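**Brush task for the March demo: 30 demos or more?**

**zjaunzems**
Posting this so the rest of the Fulum team can weigh in. Task is makeup brushes into the square cup, one at a time, using the two hand-held grippers. I want to record 1,000 runs before the demo. Dreltard says that's overkill for a class project.

**dreltard**
I said it's overkill if every run looks the same. Do 30 good ones with the cup in different spots and train on that first. If the policy can't find the cup after 30, then we talk about more.

**wula_k**
30 won't do it. Last semester's group had 2,000 on the sock task and it still missed on the left side. Which way are the bristles facing when you pick up? We never settled that.

**zjaunzems**
Bristles toward the cup, handle pointing back to the right. Right gripper holds the brush, left one stays open near the cup in case it needs steadying.
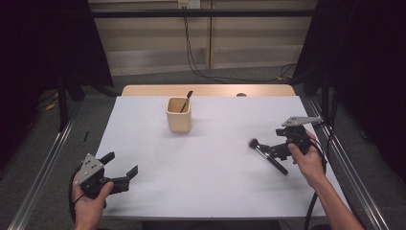 ### Replies, page 2

**sakalauskas**
Are you clamping on the handle or up near the head? The handles are thin and I had one spin in the fingers twice.

**zjaunzems**
Near the head when I can get it. I agree the thin handle is a problem. We could put tape on the fingers.

**wula_k**
Tape changes the grip and then all the old runs are a different setup. Decide now, before anyone records more.

**dreltard**
Agree with Wula on that one. Also keep the cable of the right gripper behind your forearm. Mine got under my wrist and I had to throw out 3 runs.

**sakalauskas**
White cup on a white table isn't great either. Can we swap it for a darker one?

**zjaunzems**
It's cream, but yes, close. I'd leave it. The rubric says the object set is fixed once it's submitted, and we submitted it.

**wula_k**
Then no tape, same cup, and move the cup between runs. I still think 30 is too few.

**dreltard**
Fine, 30 first and train overnight. If it's bad I'll help record the rest.

**zjaunzems**
OK. I'll start at 4 and put the files in the shared folder under "brush_a". Sakalauskas, can you write down the cup positions while I record?

**sakalauskas**
Yes, but I have to leave at 6.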